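Week 6 handout – grip faults, fridge task
Notes: Senthil Sundaram. Bring to the lab, we won't go over it again.

Last week's fault first. Run 929 on the Flendum rig, item dropped at the shelf. Log showed grip force falling at release check, then the arm kept moving for 14 more control steps. Should have been a stop. Wasn't.

Why glass is the worst case: smooth, curved, heavy for its size. Glove material creeps under load. Controller reads finger position, not slip, so it thinks all is well.

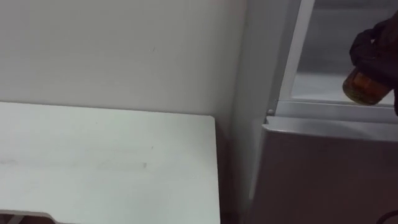 Fig. 1. Jar held at a tilt over the compartment floor, gripped by the upper body and lid.

Grip high on a jar = long lever below the fingers. Any knock on the shelf rim goes strait into rotation. Kgomotso's fix was to slow the approach; helps a bit, doesn't cure it.

Second item, same task. Bottle, taller, fingers wrap the middle. Less lever but more sticking out top and bottom, so clearance at the opening is the problem.

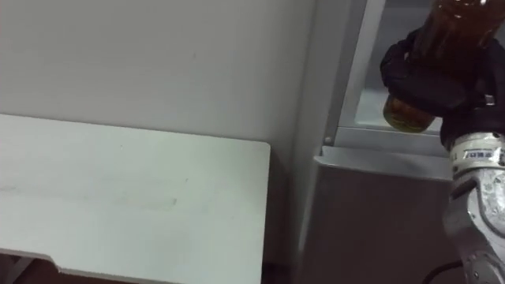

Contact with the ledge shows up as a wrist torque spike. Threshold was set to 2000 in the old config (raw counts), far too high. Run 1178 had it lowered and the stop tripped properly – twice on nothing, so tuning still needed.

Lab rules, no exceptions:
E-stop in hand before power on.
Keep clear of the cable when the arm swings.
Broken glass: power off, then tell Sun-ja Ban. Don't reach in.

To do: fault tree for run 929, one page, top event "item released outside target". Seperate sensing faults from control faults. Due before the February break.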